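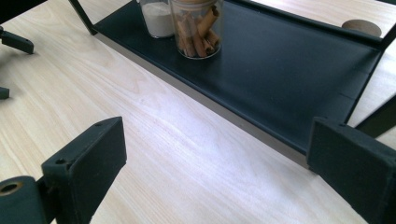 We visited the Grerkesham open day on April 3, 2023. The site is a former print works out past the ring road, with parking at the back and a sign-in desk just inside the door. Entry cost 2 dollars, paid in cash, and came with a paper map that had the first floor and the second floor swapped.

Most people headed straight for the big welding cells. We went upstairs to the Yurchenko rooms, where the work is teaching robots household jobs by hand. The job that day was tidying a small spice shelf. A person holds a gripper in each hand and does the whole thing at a table: picks up a jar, sets it on the shelf, lets go, starts over. The grippers record what the hands do and what the fingers see, and the recordings are used later to train an arm.

The guide told us the target for the shelf job was 300 good runs. Bad runs are kept too, in a separate folder, though she did not say what for. A run is bad if a jar tips or if the operator touches anything with a bare finger.

Glass is harder than I expected. The operators go slowly near it and come in low, with the fingers well open before they get close to the jar.
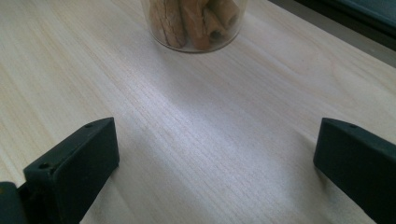
The cinnamon jar on the table, from the gripper's side.

Visitors could try a spare pair of grippers on a practice table. They are heavier than they look, and the cable gets in the way of your wrist until you learn to keep your elbow out. I dropped a cork twice. My daughter did better – she put a plastic cup on a saucer on her first go and was told it would have counted.

Lids were the part everyone wanted to talk about. A flat, round lid has to be held by its edges, and if the fingers close even a little off center it turns in the grip.

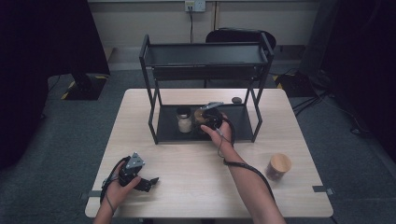
The operators take a break after each batch, and the guide said lids bring that break on sooner than jars do. She also said new people tend to rush the last inch, and that those are the runs that get thrown out on review.

Down the hall in room 305 there was a remote control setup called Gososdale. You sit with a pair of handles and a screen, and the arm is in the next room. There was a line, so we only watched. The delay was small but you could see people waiting for it. I preferred the handheld way, where at least you are looking at the real table.

Lunch was sandwiches from the Bukamlow stand in the yard. They had run out of everything but egg by one o'clock. The next open day is in October, with places limited to 200, and sign-up is at the front desk only.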